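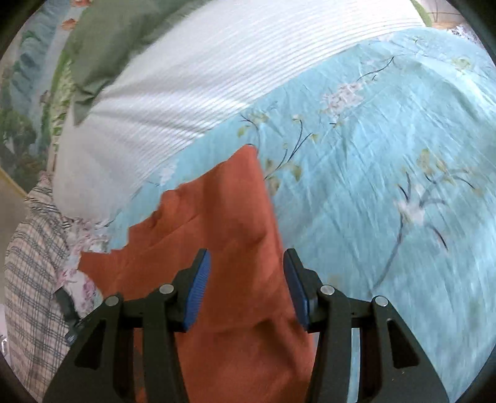 Setting up the pads

Most of the trouble with a home-built hand gripper is in the last inch. The linkage can be fine and the pads still let go of everything soft. These tips come from the builds on our shared bench at the Rengifo workshop, where Da-eun Yeo and I have each finished a two-arm gripper in black plastic with blue ridged pads and four pivot pins. Cloth is the hardest thing to pick up with one, so most of what follows is about cloth.

Let the pads meet flat. Close the gripper on a strip of plain paper and pull the strip out slowly. It should drag the same amount all the way across. If it only drags at one corner, loosen the pad, turn it a hair, and try again. Don't file the pad to fit. You will take off the ridges that do the holding.

Check the ridges before you glue anything. They should run across the direction the cloth will pull. I put my first set on the wrong way and socks slid right out.

Use a flexible pad on a stiff arm. If both bend, the tips spread under load and only the heels touch. Our pads are printed in the soft blue filament left over from the Cliltadex project. Any soft filament that bounces back after you pinch it will work. Print them slow, and keep the spool in a closed bag between jobs.

Wipe the pads with a damp rag when they start to slip. Lint packs into the grooves and you can't always see it. Leave oil and silicone spray off them completely, and wash your hands if you've just been at the pivots.

Arms and pivots

Drill the pivot holes undersize and ream them by hand. Plastic holes come out of the printer a little oval. A hand reamer and two or three turns will round them. A power drill will grab and melt the edge.

The pins should turn in one part and stay tight in the other. If they turn in both, they walk out sideways over time. We press ours into the outer plate and let the inner plate move. A dab of dry lubricant goes in the moving side only.

Cut windows in the arms if you can do it without thinning the edges. They save plastic and weight, and you can see the work through them. That matters more than you'd think on a bed or a crowded counter. Keep the inside corners of the window slightly rounded, since a sharp one is where the arm will crack. Da-eun lost an arm that way in October.

Make both arms from the same file, mirrored, and print them in one run. Arms from separate runs can differ enough to make the tips miss each other.

Put washers on every pivot, thin ones. Without them the plates rub and leave black dust, and black dust on a pillowcase does not come out in a cold wash.

Picking up cloth

Aim for a fold. A flat sheet of fabric gives the pads nothing to close on. If there is a ridge or a wrinkle, put one pad on each side of it and close straight in. Where there isn't one, set the tips down slightly open, press lightly, and close so the cloth bunches up between them.

Stay off the layer underneath. When you are lifting a thin cloth off a duvet, it is easy to catch both. Lift an inch and stop. If the duvet cover comes up too, open and take a smaller bite.

Practice with a cloth that doesn't match the bedding. An orange one on a light blue cover is easy to follow, edges and all. White on white wastes an evening. I practice on the made-up bed with the pillows and spare blankets left where they are, because a bare mattress is too easy and teaches bad habits.

Lift from a corner for folding, from the middle for moving. A cloth held by the corner hangs long and you can find the next corner by following the edge down. Held in the middle, it makes a bundle and goes into a basket in one trip.

Go slowly on anything brushed or fuzzy. Ridged pads can pull the nap. If a pad leaves a mark, brush it the other way with a dry hand and use less squeeze.

Squeeze and spring

A weak return spring is better than a strong one. You want to feel the cloth through the handle. The Flerkard springs sold in mixed bags are fine for this, and you will want 2 of the same length per gripper. Match them by laying them side by side.

Add a stop so the arms can't close past center. A scrap of plastic glued inside the handle will do. Without it the pads ride over each other and the edges curl.

Keep a log if you plan to put a motor on it later. I make one mark for each full close, and my current pads are at 898. The left one is starting to round over at the tip. Yesenia Cárdenas put a small motor on her build and wore through pads much faster until she turned the closing force down.

Storage

Hang the gripper up with the tips open. Soft pads left pressed together overnight take a set.

Keep spare pins and washers in a labeled jar. The Trovier jars with the flat lids stack well in a shallow drawer, and you can write on the lid with grease pencil.

Wash practice cloths without fabric softener. It leaves a film that moves onto the pads, and then you're back to wiping them every few minutes.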